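Jevemton: interim progress report to Vineno
6 June period, work package 2 (demonstration data and grasp policy)

1. Status

Work package 2 is on plan. The data set now stands at 936 accepted demonstrations, of which 136 were discarded from training after relabelling because the start of the grasp could not be fixed. Work package 3 has not begun.

2. Method

Each demonstration is split at the moment of contact. The part before contact trains the approach, the part after it trains the handling, and a small switching model decides which of the two is in charge. All three take wrist camera images and finger opening as input. No depth data is used.

Soft items remain the harder group. A hanging corner of cloth changes shape as the wrist turns, and labels based on outline drift by several frames.

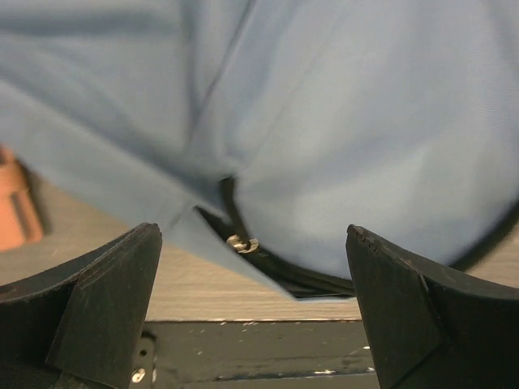 We therefore replaced the outline label with a contact label taken from motor current. Agreement between two labellers improved enough for us to drop the third pass. The old labels are kept on the Hartono server in case the reviewers ask for them.

3. Rigid items

Books were added at the request of the Otatstead partners. A thick paperback held by its lower end leaves most of its length above the fingers, and a small error in wrist angle becomes a large one at the top. 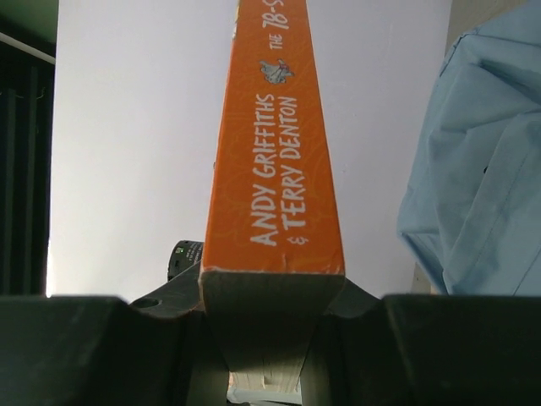

Styliani Petridis
Research Engineer, Work Package 2

The switching model was tested over 200 trials with books and cloth items mixed. Most failures were late switches, in which the handling model took over after the fingers had already closed. Shortening the image history reduced these but made the approach less steady. We have kept the longer history for now.

4. Zips and fastenings

Zipped fabric items are treated as a separate class. The approach model must place the open fingers over the cloth near the pull without relying on the line of the zip, as the tape can bend back on itself when the fabric is gathered.
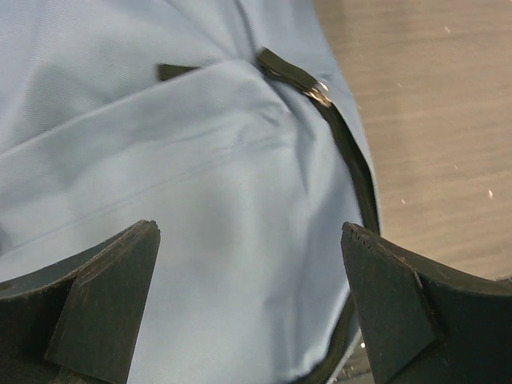

Photo: Manolis Kyriakidis

Results for this class are not yet reportable. A further 24 demonstrations are needed with the pull lying at an angle to the tape.

5. Next period

Relabelling of the remaining cloth items, a repeat of the mixed trials with the shorter history, and a draft of the methods section. The full data release is still planned for November. No change to the budget is requested.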